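4.2 What people mean by "folded"

The word caused us more trouble than any other in the coding manual. We began with a single category, F, applied to any garment that had been doubled over at least once and left there on purpose. Under that rule a bath towel hung over a door counted as folded, and so did a pair of jeans dropped across a chair by someone who later swore it was a deliberate act. Our two coders agreed with each other less often on F than on any other category, and one of them asked to be moved to the cutlery drawers.

We therefore split F into three. Under the revised manual, a garment is "squared" if its outline is close to a rectangle and its sleeves, straps or legs lie inside that outline. It is "halved" if it has been doubled but its outline still gives away what it is. It is "gathered" if somebody evidently meant well. All 577 garments in the household sample were recoded under the new scheme, a task that took longer than the original coding and produced a good deal of correspondence.

The household sample is described in Section 3. To recap, 62 households in the Nomomora district let us look in one drawer, one shelf and one laundry pile of their choosing. The choosing matters. Households offered us their best drawer almost without exception, and several had plainly been at work on it the evening before. One participant met us at the door with the drawer already removed from the dresser and set out on the dining table under a lamp. We treat the drawer data as a record of what people can do and the pile data as a record of what they do.

4.3 The two-color problem

Plain garments are easy to code. A gray T-shirt folded in thirds offers nothing to argue over. Garments made in two contrasting fabrics are another matter, and they turned up more often than our pilot work had led us to expect. A white shirt with a black hem, a black skirt with a pale lining, a reversible anything: each fold exposes a strip of the other color, and the strip tells on the folder. An edge a finger's width out of line is invisible in gray on gray. In black on white it can be read from the far side of a bedroom.

Participants knew this. In the follow-up interviews they described two-color garments as "fussy," "a nuisance" and, in one case, "a snitch." Several said they folded such garments more carefully than plain ones. Others said they had stopped folding them altogether and hung them up, which our manual, being about folding, had no way to admire.

Makori's earlier account of shelf display (the Clekuvgate study) argues that a fold is mainly a message to the next person who opens the cupboard. We find this persuasive for towels and unpersuasive for underwear. In two-color garments the message seems to be addressed to the folder, who sees the strip of contrast emerge while the work is still going on and must decide whether to start again. We call this the moment of reckoning. Kai-wen Sin, who coded the garments, preferred "the sigh," and that is the term used in our field notes.

4.4 Hems, corners and the rolled edge

Most of the folding we recorded begins at a corner. The folder takes hold of two corners, left and right, and brings them up, over or together. What happens between the corners is left to the cloth. If the fabric is stiff, the line between the two holds stays more or less straight. If it is soft, the middle sags or lags behind, and the edge turns under itself and makes a roll.

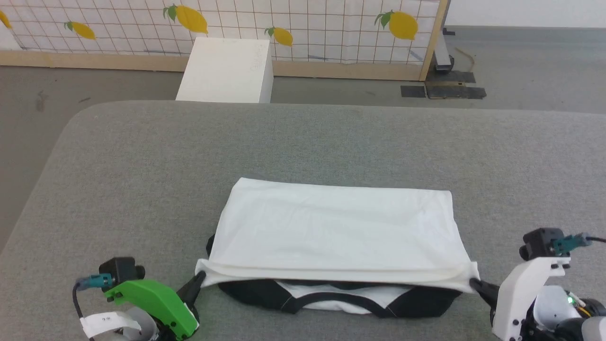 Figure 3. A two-color garment part of the way through folding on a padded table. The white hem is held at its left and right corners and curls up along the length between them; the black fabric shows in front of it.

The roll deserves more attention than the folding literature has given it. It is no part of anyone's plan. None of the printed instructions we collected, including the very thorough leaflet issued by Aerts with its drawer dividers, mentions it at all. In the leaflets cloth goes directly from flat to folded, like a road map belonging to somebody with self-control. In the laundry piles, rolled edges were common, and the interviews suggest three ways of dealing with them. Some people smooth the roll flat with the side of the hand before going on. Some fold straight over it and put up with the lump. A small and confident minority take the roll as an invitation and keep rolling, then explain that rolled clothes save space.

We had expected the surface to matter more than it did. A padded surface has some give, so a hand pressing down on a hem sinks a little, and the crease comes out softer than it would on a hard tabletop. Participants who folded on beds complained about exactly this. They went on folding on beds. When asked why, they said that the bed was where the clothes were — an explanation we have been unable to improve on.

A word on creases. The manual separates a crease (a line the folder wanted) from a wrinkle (a line the folder got). In practice the two cannot be told apart on a finished garment unless the line is straight and lands somewhere sensible, and even then a coder is extending credit. We kept the distinction because the participants insisted on it. They were quite sure which of their lines were which, and it would have been rude to score them otherwise. Readers wishing to reuse the scheme with the Cevitz recording sheets should merge the two columns and save themselves an August.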